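Sim Lab 2: Clearing the Sofa

This is the second exercise for the Davero robotics club. You need the Brindent scene pack installed and the Skokstead controller running before you start. Allow one club session. Teams of two work best, with one person at the keyboard and one keeping the log.

Step 1. Load the scene

Open the living room scene and wait until the arm stops moving. Switch to the side view. Check that the arm base is in the lower right and that the model cannon and the blue box are both on the sofa seat. If either one is missing, reload.

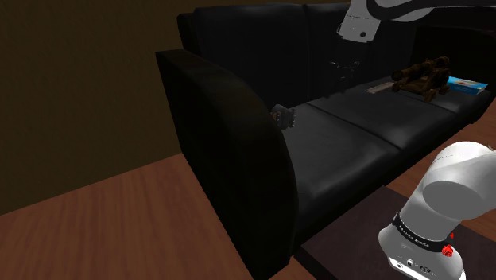 Step 2. Set the limits

Set the speed cap to 200 and the step limit to 700. Leave the other values alone for now. Save the settings under your team name, or the next group will overwrite them.

Step 3. Check the gripper

Switch to the wrist view and send the open command. Both finger pads should be apart with nothing between them. The view is dark, so turn up your monitor if you can't make out the pads. Don't change the scene lighting, as the scoring run uses the default.
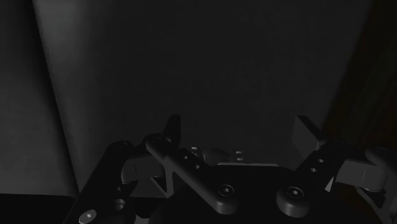

Step 4. Run your pick script

Start with the blue box. Run the script 10 times and log each try as a pick, a drop or a miss. Reset the scene between tries. A team with 9 picks can move on to the cannon.

Step 5. Hand in

Put the log and the script in the Strömberg folder by the end of the session. Late logs go in the folder for Lab 3.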